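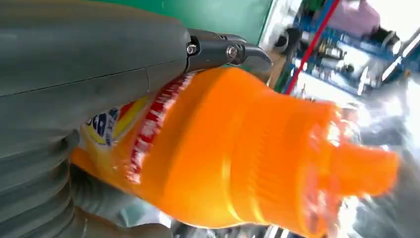

Week 6: Grasp state, wrist cameras and when to trust a pixel

Welcome back! Last week we finished the arm's joint controller, and most of you now have a trajectory follower that doesn't oscillate at the goal. Good work. This week we move up a layer, to the question I find the most fun in the whole course: once the fingers close, how does the software know what it's got?

Before the lab, please pull the latest version of Femton (our control stack) and rebuild. The old message definitions won't talk to the new gripper node, and you will get a very unhelpful error about a missing field. Wodska, the perception package, hasn't changed since June, so leave it alone.

1. Three sources of information

The gripper gives us finger position and motor current. The arm gives us joint angles and an estimate of the force at the wrist. The wrist camera gives us pictures. Each one is wrong in its own way.

Finger position is fast and clean. If you commanded a full close and the fingers stopped early, there's something between them. It doesn't tell you what, or whether it's held by the body or hanging on by a cap.

Motor current goes up when the fingers meet resistance, but a squeezable plastic bottle makes a mess of this. The wall gives, the current rises slowly, and a threshold tuned on a wooden block will fire late or never. Try it with both and plot the two curves on the same axes – it's a lovely plot.

The camera sees shape and colour, and that's where we'll spend most of our time.

2. Reading a close wrist view

Go back to the orange bottle at the top of the handout and think about it the way a segmentation node has to. The colour is a gift. Strong orange against black and grey fingers and a muted green wall is about as easy as a colour mask gets, and a plain hue threshold will find a big piece of the bottle straight away.

Now the trouble. The label is yellow with a red and white band, so the mask has a hole in it exactly where the gripper housing is also hiding things. The glossy shoulder throws highlights that lose their colour completely. And the cap and spout are smeared by motion blur, with orange bleeding into whatever is behind them. If your node reports the tip of the spout as the farthest orange pixel, that tip will wander all over the place.

A better plan is to fit the long axis using only the sharp part of the body, then extend it by the known length of the bottle. You are trading a measurement for a model, and here the model is much steadier. Weight each pixel by local sharpness (the variance of the Laplacian in a small window is fine) and the blurry end mostly drops out by itself.

3. What is moving?

Blur tells you there was relative motion while the shutter was open. It doesn't tell you which thing moved. When the arm swings, the wrist camera swings too, and everything bolted to the wrist stays sharp while the room smears. A well-held object should stay nearly as sharp as the fingers. If the fingers are crisp and one end of the object is smeared, you have a few candidates:

- the object is rotating in the grasp
- the object is slipping along its axis
- part of the object is flexible or loose
- the exposure is long and the far end is shaking

One picture can't choose between these. Two or three in a row usually can, and that's the reason the slip detector takes a short window of frames instead of the newest one. Please don't "optimise" the window down to one to cut the delay. Every year someone does, and their robot becomes convinced that every object is slipping.

4. The slip detector

We work in the gripper's own coordinates, with the housing as the fixed reference. The steps are:

Mask out the housing and fingers, using the mask for the current finger opening.
Segment the object and fit its axis from the sharp pixels.
Compare the axis angle and offset with those stored at the end of the close.
If either has drifted past its limit for the full window, publish SLIP.

The masks are stored in a lookup table indexed by finger opening. Don't use a single fixed mask! The fingers have moving links, and soft ribbed pads bend to follow whatever they're touching, so the outline on a fat bottle is different from the outline on a pen. Grow the mask by a few pixels to cover this.

5. Planning with a held object

Once the axis is known, Skoryk (the planner) attaches a simple cylinder to the gripper and checks it for collisions along with the arm. Remember that a bottle held at an angle sticks out past the fingers on at least one side. Attach it at the measured angle, then pad the far end. The planner has no idea that a spout is soft, and it will happily skim a shelf post with a few millimetres to spare if you let it.

When SLIP arrives, stop the arm first and re-measure second. A re-plan on a pose taken in mid-swing is how we dented the last bin.

6. Lab task

The recording set is on the course drive under Bistden. It has 1444 wrist frames, and 387 of them are labelled with the object axis. Use the labelled ones to tune your sharpness weighting, then run the detector on the rest and look through the frames where it fires. Really look at them, one by one. You'll learn more from ten odd failures than from the average score.

Hand in:

Your node and its config file
The current plot from section 1, with both objects
A page on two failures you found interesting, and what you'd change

Due 18 December 2018, before the lab closes. If your build breaks, send me the full log and not just the last line.

Optional, for the keen: replace the hue threshold with anything you like and see whether the axis fit gets better. Last year's best entry was still a hue threshold with a very clever way of filling in the label.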